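## 3. Materials and arrangement

### 3.1 Selection of items

The items used in the study were drawn from the ordinary household waste of Mollanwood, a district in which glass, plastic and metal drinks containers are still placed together in a single kerbside box. Material was gathered in March with the agreement of the district office. After the removal of anything broken, sharp or heavily soiled, 1037 items remained. They were rinsed, left to drain overnight and stored by material in lidded crates until needed.

Three classes were retained for the sorting work: glass bottles, plastic bottles and metal drinks cans. Jars, cartons and trays were also present in the collected waste but were set aside. Cartons in particular are made of several layers, and the guidance given to residents on their disposal has changed more than once, so that no single container could be regarded as the correct one.

Items were kept in the condition in which they had been thrown away. Crushed cans were not straightened and flattened plastic bottles were not reshaped. In earlier work under the Stiltano project, sorting had been studied with clean and undamaged packaging, and the results had been difficult to apply to kitchens, where a can has often been squeezed before it reaches the bin. A working set of 50 items was chosen from the store by Gearóid Egan, who was not involved in the later coding of results. The set was changed at the end of each week.

### 3.2 Containers

Open-topped fabric baskets were preferred to rigid bins. They make little noise when glass is put down in them, they can be folded away at the close of a session, and they resemble the storage that many households in the Mollanwood survey reported using for recycling indoors. Fabric has the drawback that the walls sag with use. A sagging rim reduces the opening slightly and may hide a small item lying close to the near wall. Baskets were therefore emptied and pulled back into shape between rounds.

All baskets within a round were of the same pattern and colour. Colour coding was considered and rejected at an early stage. The colours used for glass, plastic and metal differ between neighbouring districts, and residents who had recently moved could be expected to carry over the habits of their former address. With plain grey baskets, the written label and the items already inside were the main guides to the use of each container.

### 3.3 Labels

Each basket was given a white paper card, lettered by hand in black capitals and propped against its front. Printed labels had been prepared by Davby, the supplier of the district's own signs, but were judged too close in style to official notices. Hand-lettered cards are what households make for themselves when they decide to separate waste at home, and it was this setting that the study was intended to represent.

The wording of the cards was kept to one word each: BOTTLE, PLASTIC and CAN. The three words are not of the same kind. PLASTIC names a material, whereas BOTTLE and CAN name forms. A plastic bottle may accordingly be placed under either of the first two headings by a reader who follows the cards alone. This overlap was retained on purpose. In the household survey, the word "bottle" was commonly used to mean a glass bottle, and few respondents saw any need to say so. In the coding scheme, BOTTLE was taken to mean glass, and a plastic bottle placed in that basket was recorded as a label error, separately from errors in recognising the material.

### 3.4 Arrangement of the table

Sorting took place on a long table with a smooth, matte, beige top. A plain surface was chosen so that clear plastic would not be lost against a pattern, although transparent bottles remained the hardest items to pick out under even lighting. The baskets stood side by side along the front of the table, with the loose items behind them.

Items were laid on their sides. Standing bottles were tried in the first trials and were easily knocked over, which interrupted the session and, in the case of glass, gave cause for concern. No fixed direction was set for the necks. Items were spaced so that each could be taken up without disturbing its neighbour, and the arrangement was varied between rounds to avoid any lasting link between a position and a class.

Differences in surface were greater within classes than had been expected. Brown glass gives strong highlights along the shoulder and neck, while a dented can carries broken areas of print alongside a bright metal lid. Clear plastic takes on the colour of whatever lies beneath it. Figure 2 gives two views of the materials in use. In both, items of more than one class are present, and the grey fabric of the baskets may be compared with the tone of the table. 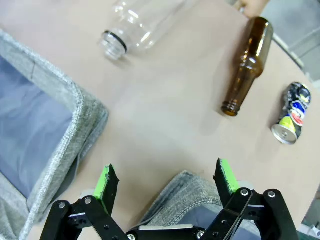
**Figure 2.** Sorting materials on the table. First view: loose items, comprising a clear plastic bottle, a brown glass bottle and a crushed can. Second view: the labelled baskets, with brown glass under BOTTLE.
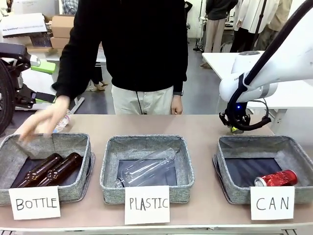

### 3.5 Recording of placements

A placement was recorded once an item had been released inside a basket. Items resting on a rim were not counted until they had settled. Where an item was moved from one basket to another within the same round, both placements were entered, and the second was used in the main analysis. Items left on the table at the close of a round were entered as unsorted and returned to the store with the rest of the working set.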